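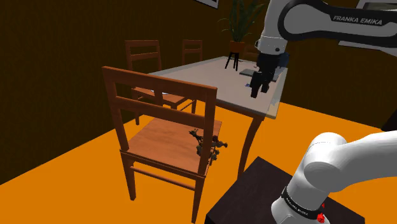 Skulbridge perfume studio, blending room, walked by Shiyu Cai on Jan 15, 2020. Comments are mine and so are the grudges. Start at the door and finish at the long dining table, which is where everybody ends up sniffing things anyway. A pale gray top like that one shows every drip of rose absolute, so there is no excuse for leaving one.

Studio > Housekeeping > Blending Room

1. Ethanol in the metal cabinet, door shut. PASS. The door was shut when I got there. I heard it being shut.

2. Drums grounded before pouring. PASS. Deming Dai did it without being asked and then looked at me until I wrote it down.

3. Every bottle labeled with name, strength and date. FAIL. Batch 57 says "the nice one." Usman Khattak to relabel, assuming he remembers which nice one.

4. Citrus oils kept cold. PASS, though they share a shelf with a lasagna. Lasagna to move.

5. Gloves in all sizes. FAIL. We own 12 boxes of small - fine if you are Xiuying Cui.

6. Eyewash bottle in date. PASS. Good until June.

7. Blotters in the lidded bin. FAIL. Found in the lidless bin, a mug and my coat.

8. Fan running during blending. PASS. Loud enough that Zihan Ren had to shout the formula for Jusero, so it is no longer secret.

Items 3, 5 and 7 get checked again next visit.

Filed under: Indie Perfume, Studio Safety

Recent posts
Boma: notes on a stubborn vetiver
How long should a tincture sit?
Feng sample sets, restocked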